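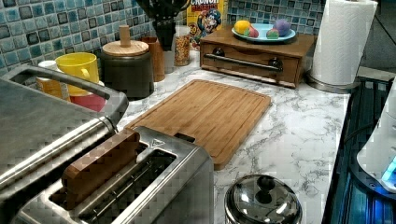

My counter, toaster end. Tile came with the house, marble pattern is on me.

**Where does the cutting board live when the counter is this short?**

posted by Skusta

I have a kitchen with one usable stretch of counter, and the bamboo board has settled in the middle of it like a cat. It can't stand up at the back because the back belongs to the canister with the tall wooden knob, the yellow mug and the bowl. The toaster has the front. I have 30 inches of wall left by the window and a husband who would like to put a knife rack on it. We eat toast daily, so please don't tell me to put the toaster in a cupboard. I have tried it. It lasted until breakfast.

Also, does bamboo mind being next to a toaster? Mine is steel and the side gets pretty warm.

**Bayram** – 117 helpful votes

Stand the board on its long edge against the backsplash and move the canister in front of it. You'll lose an inch or two of depth and get the whole middle back. Wash it and let it dry on both sides first, or you'll find out what mold looks like on grout.

As for the heat, leave a hand's width between them when the toaster is on. Dry heat can make bamboo warp or split over time, and a board that rocks is a nuisance to cut on. Mine had a juice groove too, and after the warp the juice all went to one corner – handy, in a way, but I replaced it. Rub some food-grade mineral oil in once a month.

The mug can go on a hook. So can the lid, if it has a pot somewhere.

**Sketent**

put the toaster in a cupboard

**Brultby**

Seconding Bayram on the oil. Olive oil goes rancid, don't ask how long I blamed the fridge. And give him the knife rack, it'll clear a drawer and the bowl can go in there.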